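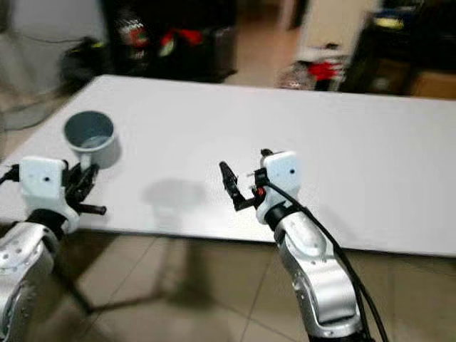 Vitória Neves asks: do I really need saucers if all I own is mugs, or is that a thing for people with china cabinets?

Need is a strong word, but I'd get a couple. A saucer is the best spoon parking spot there is, it catches the drip that runs down the side, and it's where the tea bag goes when you can't be bothered to get up. I lived without them for years and had rings on every flat surface in the apartment. Then I picked up a small stack at the Laryea thrift store and now I'm the person who writes a whole FAQ page about cups. So that's where it leads, Vitória, be warned!

3,506 shares

I've pulled together the questions I get most often by email and in the comments. If yours isn't in here, scroll down and leave it at the bottom.

Do the cup and saucer have to match?

No! Mine mostly don't. Plain white cups go with any saucer you can find, and a loud saucer (orange, mustard, that deep bottle green) makes a plain cup look like you meant it. What does matter is the well, the shallow dip in the middle. Set the cup in it and give the saucer a little push. If the cup slides around, the well is too wide for it and you'll be chasing it all the way to the couch. If it rocks, the foot of the cup is too wide for the well, and that's worse.

I take one of my cups with me when I go thrifting, wrapped in a sock. The lady at the register has stopped asking.

How many should I own?

However many people live with you, doubled, plus a few strays for company. I've got far more than that and I'm not going to pretend it's sensible. If your shelf is small, cut down on the tall mugs first. They're the ones that eat the space, and in my house it's the same two or three that get used anyway while the rest stand at the back getting dusty.

Should cups be stored right side up or upside down?

I go back and forth on this one. Upside down keeps the dust out, but the rim is the thinnest part of most cups and it's taking all the weight. Cups that get used every day stand right side up at my place, and the holiday ones go rim down on a folded dish towel. Afonso Figueiredo commented that he stores all of his upside down on bare shelves and has never chipped one. Good for you, Afonso — mine chip if I look at them funny.

Can I stack cups inside each other?

Straight-sided ones, please don't. They wedge. I once had two tumblers so stuck that I needed ice water in the top one and warm water around the bottom one to get them apart (go easy on the warm, by the way, hot water on cold glass can crack it). Cups with handles will stack two high if they flare out enough. Past that you get the leaning tower, and it always goes over when you reach for the one in back.

Saucers stack beautifully, of course. I put a paper napkin between the nicer ones.

Where does the spoon go?

On the saucer, behind the cup, with the handle pointing toward your drinking hand. That's how my grandmother did it, anyway. Never leave it standing in the cup while you carry it. A long spoon in a small, light cup is a lever, and one bump of the sleeve will have the whole lot over. I've lost a pale rug to that.

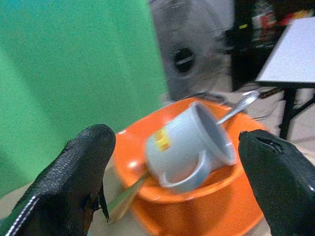

White cup on an orange saucer, with the spoon.

My cup keeps tipping over on the saucer. What am I doing wrong?

Probably nothing! Small cups are top-heavy once you hang a handle on one side, and an empty one weighs next to nothing. Check the fit of the well first, like I said above. Then check whether something's under the foot. A sugar packet or a spoon handle that has slipped underneath is enough to do it. And if you're clearing the table, take the spoon off first, then the cup, then the saucer. Trying to lift all three in one go with a full tray in the other hand is how I got so good at sweeping.

How do I get price stickers off?

Warm soapy water for half an hour, then roll the sticker off with your thumb. If it leaves gum behind, rub in a little cooking oil, wait a few minutes and wash it again. Skip the knife. I scratched a perfectly nice Kisteo cup that way and I still see the mark every morning. Watch out for stickers over painted gold, too — peel slowly or some of the gold comes along for the ride.

What about brown stains inside?

Baking soda, a few drops of water, and a soft cloth. Make a paste and go around the inside with one finger. It works on tea and on coffee, though gray or blue interiors hide stains so well that you may not notice until you hold them under the kitchen light and get a surprise. Mine get done every February, or whenever my sister is coming.

Are metallic spoon handles dishwasher safe?

Depends on the coating. If the bottom of the box says hand wash, believe it. I ran a set of gold-toned ones through for about 85 washes before the color started going patchy, and that was with the cheap tabs. Plain steel goes in with everything else and comes out fine.

Where do you buy yours?

Mostly secondhand. Laryea for saucers, the Stonilmont flea market for odd cups (get there by 7 a.m. or the good stuff is gone, and bring cash). New, I've had decent luck with Zurkeck's plain white ones. The handle is big enough for an actual finger and they sell singles, so when you break one you don't have to buy a whole new set.

I broke half of a pair. Now what?

Keep the survivor! An orphan saucer goes under a plant, next to the stove for the sticky spoon, or by the door for keys. Orphan cups hold toothbrushes, paper clips, bacon fat (in the fridge, with a lid of foil). I've got one full of rubber bands and another full of buttons that don't belong to anything I own.

1,869 likes · 85 comments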